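From: Isla Nepia
To: Trandholm Film Society list
Date: 3/9/26
Subject: Re: [trandholm-films] The lantern parade documentary, thoughts?

Efe Olaniyan wrote:
> Did anyone else get to the Ramport screening? I came out a bit
> cross. Lovely costumes, sure, but we never hear a whole song
> from start to finish, and the old drummers get 2 minutes before
> it's back to the young director walking along a beach. Am I
> being unfair? Also, does anyone know if it's coming back?

Hi Efe, hi all,

I was there too, four rows behind you I think (was that you with the giant umbrella?). I don't think you're being unfair about the songs. Every time the band got going somebody started talking over it, and I wanted to hear what the crowd was singing back at them! The sound in that hall is boomy at the best of times, so between the voiceover and the echo I gave up on the words.

But I have to stick up for the beach parts. Asabe Sani grew up with that parade and then moved away for 15 years, and to me the whole film is about her not knowing whether she gets to be in it anymore. When she's standing on the curb holding her aunt's headdress and can't decide whether to put it on — I cried, I'll admit it. Marijke Bakker was next to me and she was digging around for tissues as well.
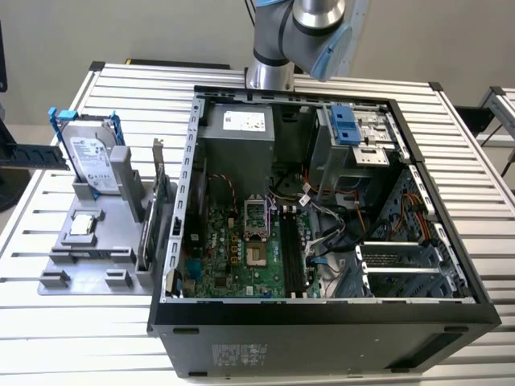

Where I do agree with you is the drummers. Old Mr. Idahosa telling the story about the year it rained so hard the skins went slack was the best thing in it, and then he's gone and we never see him play. I'd have happily traded the drone shots of the harbor for another ten minutes of him. Marijke says there's a longer cut that played at Rurnel in February with a lot more of the rehearsals in it. I haven't seen that one, so don't hold me to it.

As for it coming back, yes! Urmas Vītola told me it's on again Saturday at 7, same hall, and you can pay at the door. I'm tempted to go a second time and sit closer to the speakers. If anybody wants a ride from the Trandholm side, write to me off list, I've got room for two in the back as long as you don't mind dog hair.

And Efe, if you do go again, watch the little boy with the paper fish during the closing credits. I missed him the first time and Marijke had to tell me about it on the way home.

Isla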